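Trurnell Reader User Guide
Home | Library | Set-up | Reading | Notes | Support
Last updated: September

4. Adding a scanned history to your library

This section covers out-of-copyright books supplied as page scans with a separate text layer, such as the county and company histories in the Losside collection. For books bought as ordinary e-book files, go to section 3.

4.1 Before you start

You need a library account, a reader running in full mode and 753 MB of free storage for the largest title in the collection, Prieto's History of the Cirenthorpe Wool Staple. Smaller titles need less. The storage figure for each title is on its catalogue page, under Files.

Note: Reading mode and full mode share one library. Switching between them does not remove books.

4.2 Importing the book

1. Open Library and choose Add, then Scanned book.
2. Select the folder that holds the page scans. Do not select a single page.
3. When asked for the text layer, select the file with the same name as the folder.
4. Check the page total against the catalogue page. The Prieto history has 412 pages, counting the preliminary leaves and the index.
5. Choose Import. Leave the reader open until the progress bar closes.

Caution: Do not rename the folder during import. The reader will lose the link between scans and text, and the book must be removed and added again.

4.3 Matching the page numbers

Older histories often number the preface in Roman figures and start again at 1 with the first chapter. The reader counts every leaf from the cover unless told otherwise, so footnote references and the index will point to the wrong place.

1. Open the book and go to the first page of chapter one.
2. Press and hold the page number at the foot of the screen.
3. Choose Set as page 1.
4. Go to any index entry and follow it. If it lands on the wrong page, look for unnumbered plates in between.
5. For each plate, open the page menu and choose Leave out of numbering.

Note: Fold-out maps are stored as one leaf, whatever their printed size.

4.4 Correcting the text layer

The text layer was made by machine and checked by hand in part. Long s, worn type and italic place names are the usual sources of error. Corrections are saved to your copy only – the scan itself is never altered.

1. Switch to Side by side view.
2. Select the faulty word in the text pane.
3. Type the correct reading and choose Save.
4. To share the change, choose Send to editor. Up to 50 corrections can be sent at a time.

Do not modernise spelling. If the printed page has "Syrenthorp" for Cirenthorpe, the text layer should have it too. Use a note for the modern form.
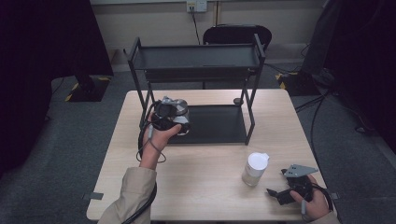 Bohdana Hrytsenko writes that step 4 of 4.3 did not work for her with the second volume of the Prieto history. The index there covers both volumes, and entries for volume one opened pages in volume two. She got round it by importing the volumes as separate books and adding a note at the head of the index.

Her method is sound for the present version. Choose Link volumes only where each volume has its own index.

4.5 Exporting notes

1. Open Notes and select the book.
2. Choose Export, then Plain text or Table.
3. Tick Include printed page numbers if section 4.3 has been completed.

Each exported file holds 300 notes. Longer sets are split, and the second file carries the suffix -b.

Caution: Notes attached to a page that has been left out of numbering are exported without a page reference. Vega Lozano's list of plates, in the Losside catalogue, can be used to fill these in by hand.

4.6 Removing a scanned book

1. Export any notes you wish to keep.
2. Press and hold the cover in Library view.
3. Choose Remove scans to keep the text layer and your notes, or Remove all.

Remove all cannot be undone.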